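Home | Notebook | Recipes on test | Archive | Search

Workshop notebook – May 2023

Print this page | E-mail this entry

Back on the glaze tests, finally! I lost most of the spring to the kiln shelves (don't ask) and now I have 20 little tiles sitting in a shoebox lid, all fired, all labeled, all slightly wrong. The Betent clay is fine. I like it, it throws nicely and it doesn't slump on me. What I can't get is the satin white I had last year from the Krajewska recipe, the one on the big serving bowls.

Firing log says top temperature 2,362 °F, which is hotter than I meant to go, and I think the kiln sitter is reading low again. Tiles 1 through 6 came out glossy, almost wet looking, and the rest have tiny pinholes along the top edge where I dipped twice. So – thinner coats next time, and a longer soak on the way up. I sieved the second bucket again and got a spoonful of gritty stuff out of it, so some of that is on me.

Weighed out a fresh batch this morning, 478 grams dry, and wrote the water down this time (on the bucket lid, in marker, where I'll see it). The new feldspar from Desex is a shade pinker than the old sack. Might be nothing. Whoever opens the next sack, please keep a cup of the old one back so we can run them side by side.

The other thing I want to get going is kitchen pots. Spoon rests, a crock for the counter, maybe a rice bowl with a notch for chopsticks. I keep drawing them too small. 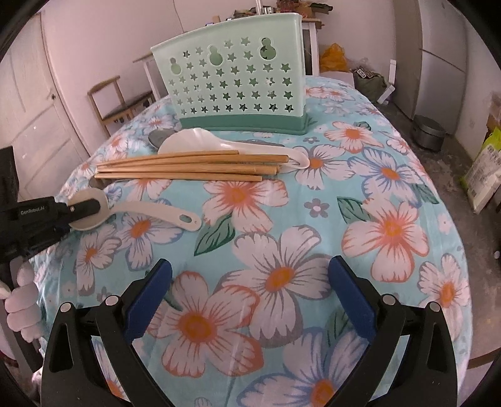

For the crock I'm thinking seven inches tall before shrinkage, straight sides, and a good heavy foot so it doesn't tip when it's full of ladles. Holes in the bottom for drips, with a saucer under it. I tried one with cutouts in the wall last winter and it cracked between two of them in the bisque, so the next one gets more clay between the holes and a slow dry under plastic.

Breta kiln is booked for the first week of June. I want the crocks leather hard well before then, and two sets of tiles in the gaps. Still need cones!

Contact the workshop | © The notebook authors | Back to top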